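May 24, 2018

Glue tests for the Kemstead book repair, second day.

The wheat paste from yesterday is too thick. I passed it two times through the sieve and added water with the small spoon, until it dropped from the brush slowly. Batch is now marked 967 in the list. The old 10 percent mix stays in the fridge, please do not throw it away.
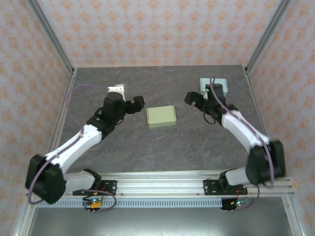
How long should the paste rest before we use it on the spine? One hour at room temperature, covered, and stir it again just before brushing.

I lined three test spines with the Japanese paper. The first one has a bubble near the head, my mistake - I brushed from the ends to the middle. The other two are flat. All are under the boards with the 1000 g weights until tomorrow morning. The Zisero paper curls more than I expected when the paste touches it, so cut it a little larger and trim later.

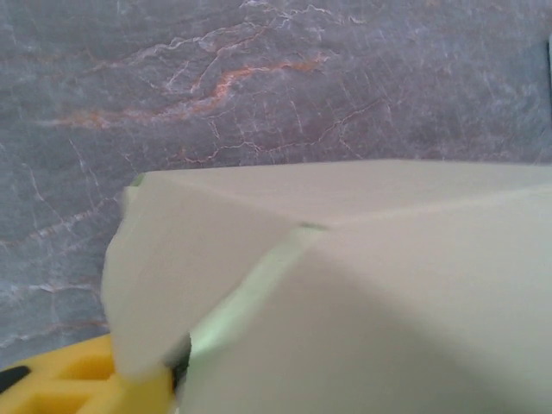 Madalena Moreira thinks the curl comes from the grain direction, and she would turn the sheet and try one more strip before we blame the paper.

I will do it with the same batch. Grain must be written with pencil on every offcut from now on, also the small ones.

Still open: leather for the corners, and the answer from Kunville about the missing endpaper.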